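Cuaderno de taller, 12/01/2021
Acabados de madera, prueba de aceites en tablero de nogal

Sigo con las probetas de la semana pasada. Quedaban por lijar las de la serie Willach y las he terminado esta mañana, grano 120, luego 180 y una última pasada a 240 con taco de corcho. Polvo fuera con aspirador y paño de algodón. No he humedecido la veta en ninguna, para poder comparar con lo que hizo Debashish en la primera tanda.

Cantidades aplicadas, en gramos por tablero completo:
Aceite Hesell, primera mano: 401
Aceite Hesell, segunda mano: 237
Mezcla propia con cera (bote sin etiqueta, estante de abajo): 281

La primera mano de Hesell se la bebe el tablero en los bordes y en la testa. Hay que volver con la muñequilla a los veinte minutos y retirar lo que quede brillante en el centro, porque ahí se forma una película pegajosa que después cuesta un disgusto. Me pasó con la probeta 3 y he tenido que rascarla con cuchilla y empezar otra vez. Apuntado en la tarjeta.

La mezcla con cera deja un tono más cálido y un tacto mejor, pero marca los vasos. Círculo claro después de una noche con un vaso de agua fría encima. Con Hesell a dos manos el círculo también sale, más débil, y se va frotando con el mismo aceite. Falta repetirlo con café.

Tiempos de secado: el taller ha estado frío. No me fío de las horas que da la ficha y voy a esperar el doble antes de apilar. Separadores entre tablero y tablero, de los finos, los gruesos dejan marca.

Svatopluk pregunta si vale la pena probar el aceite duro que usa Flista en sus encimeras. Le he dicho que sí, si mandan muestra. Comprar bote entero, no: la última vez se nos quedó medio litro con nata.

Pendiente:
- Pedir 700 hojas de grano 180, que vienen en caja cerrada.
- Trapos usados al bidón con agua, siempre. Ayer había dos en el banco.
- Cantos: decidir si redondeamos a 2 o a 3 mm antes de la segunda tanda.
- Preguntar en Rathnayake por el nogal de febrero, si va a venir igual de oscuro.
- Devolver a Yiğit la cuchilla ancha.

Para mesas de uso diario me inclino por Hesell a dos manos y repaso anual. La cera, para piezas que no vean un plato.

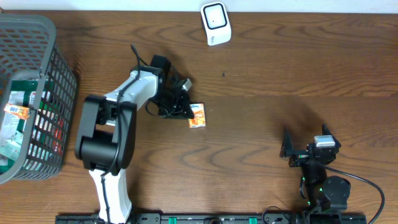

Tharindu Gazi: yo no descartaría la cera todavía. Prueba a darla encima del Hesell ya curado, muy poca y bien frotada, y repite lo del vaso. A mí en roble el cerco me salió mucho más flojo así. En nogal no lo he hecho.

Entradas recientes
Afilado de cuchillas de rascar
Cola de hueso: proporciones y temperatura
Probetas de nogal, primera tanda
Inventario de lijas y abrasivos
Reparación de la prensa de husillo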